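Rice week at robot club!

I have been waiting all semester to write this one. Our club finally got to the pouring task, and I am so happy with how it's going (more than 200 practice runs so far, and I'd do them all again). Paula Husar wrote the control code for the two arms, which we named Ene and Undora back in July, and Octavian Lungu keeps talking us into harder and harder kitchen jobs. The job is simple to say: pick up the cup, tip the rice into the steel bowl, set the cup back down. Getting the wrist to turn slowly enough is the fun part! Both grippers start open, up above the table, and then Paula hits go.

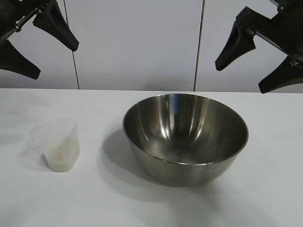
What we're trying next

Lentils, then a smaller bowl. Octavian is already asking for soup.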